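Aneva Community Garden Association
Minutes of the General Meeting, June 15, 2020

The meeting was called to order at 7 p.m. A quorum was present. The minutes of the February meeting were approved as sent out.

Money
The balance in the checking account is $1,875. Plot fees are all in except for 2 plots, and reminders have gone out. The water bill for spring came to $609, higher than last year. Members asked whether the meter had been read correctly. The secretary will call the utility and report back.

Water
The hose bib near the Pisharody Street gate still drips. A new washer did not fix it. Motion to have a plumber replace the whole fitting, cost not to exceed $150. Seconded and passed.
Members are reminded to water before 9 a.m. or after 6 p.m. and to coil the hoses when done. Hoses were left across the main path several times in May.

Plots
Plot 13 has been given up by its holder and will go to the next household on the waiting list. The bed needs weeding first. A work morning will be posted on the shed door.
There was discussion of the squash in the north row growing over into the path. Holders in that row agreed to train the vines back or cut them. No motion was made.

Compost
The Plirklow bins are full. The left one is to be closed and left to finish, and the right one used for new material. No cooked food, no diseased tomato plants. Pruvow Tree Service has offered a load of wood chips at no charge. Accepted. Chips will be dumped by the lower fence and are for paths only.

Harvest table
The share table will open again in July. Members with extra vegetables may leave them there in a basket or box. Produce left overnight will be composted.

New business
A request to keep bees on the site was tabled until the insurance policy can be checked.

The meeting was adjourned at 8:20 p.m. 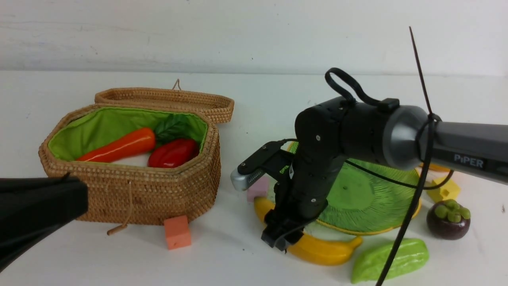 When should carrots be pulled from the beds?
Pull them when the tops of the roots are as wide as a thumb, and water the bed the evening before so they come out without snapping.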